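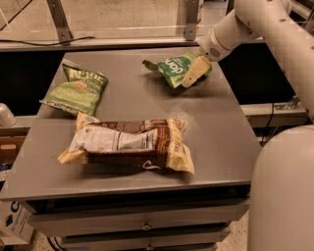

Review of the Sotelo Gripper Pad Set
Bumalon Shared Workshop, equipment reviews
June 30, 2026

The Sotelo set was purchased in May for the workshop's home-help arm build. It comprises 2 finger pads, fixings and a printed fitting guide. Fitting took 18 minutes with ordinary hand tools.

Snack bags were chosen as the test load, on and around the two-drawer metal cart. A crisp bag is light, slippery and easily crushed, and the pale pad must hold it without bursting the seal. Members completed 66 lifts. Crumpled bags were held more securely than those puffed with air, on which the pads tended to slide at low grip settings.

The fitting guide is poor. The torque table on its second page refers to the older Lellen wrist and should be disregarded.

The set is recommended for light packaged goods. It has not been assessed with glass or tins.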